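Slide 3. Why we keep what we buy. Pause, let them think of their own garage.

Rorkesitz survey: 112 households, 300 kitchen gadgets, 14 used weekly. Wait for the guilty laugh. 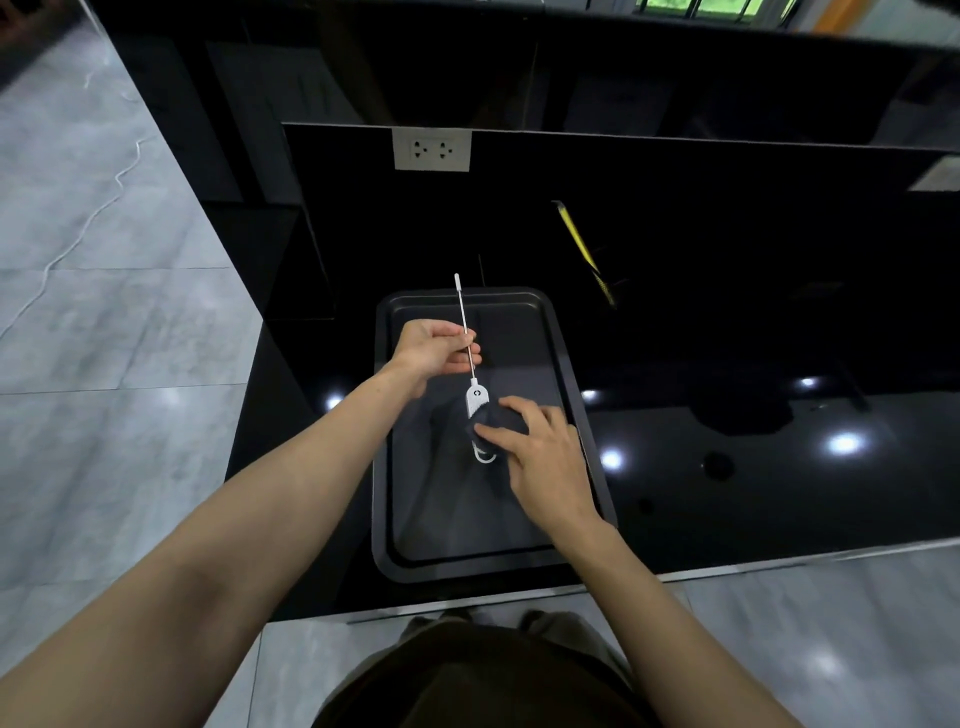

A slim metal tool, a cloth and a tray.

Slide 4. Packaging. We open a thing in a minute and store its box for 8 years - mine are in the attic, alphabetized.
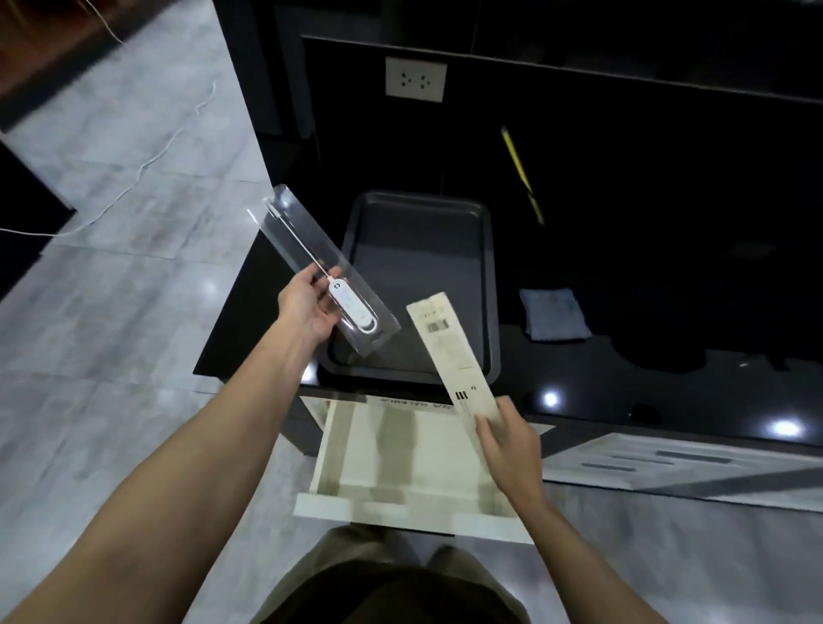 Ask who still has the box from their last phone. Hands up, no shame. Then on to the Grekosa story, if it's before noon.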